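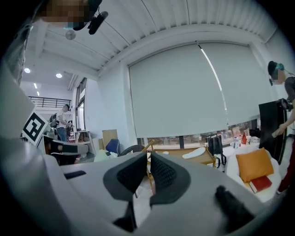

What should I look at first when I walk into a big open room with a mezzanine? The ceiling, every time, and then whatever daylight is coming in under it.

I'm Kazue Mizuno, and these are my notes for week 2 of Reading Interiors, room 428. I've typed them up more or less the way I talk, so bear with the detours!

We spend so much time on floor plans that people forget to look up. A corrugated ceiling is a great place to start. The ribs all run one way, and your eye follows them whether you want it to or not. Paint it white and it bounces daylight down nicely – leave it dark and the whole thing sinks onto your head (the old Pimley store did this, and I never stayed long).

Then pipes. Older textbooks tell you to box them in. I like them left out and painted pale, even when they cut across at a diagonal, as long as there's a tall window close by to pull attention away. A dark window frame does that job very well.

Lighting next. Round fixtures and short linear ones can share a ceiling, but draw them on separate layers, please. Last term I had 30 drawings to mark and couldn't tell a globe from a sprinkler in most of them.

Railings: horizontal bars keep a mezzanine looking light from below. Check your local code before you fall in love with them, though, as some places don't like anything a child can climb.

For next time, sketch one public room you use a lot, looking up only, 12 minutes, pencil. Valter Boström's chapter on the Handcombe hall is in the reader. Skip his bit on acoustics, we'll get to it in October.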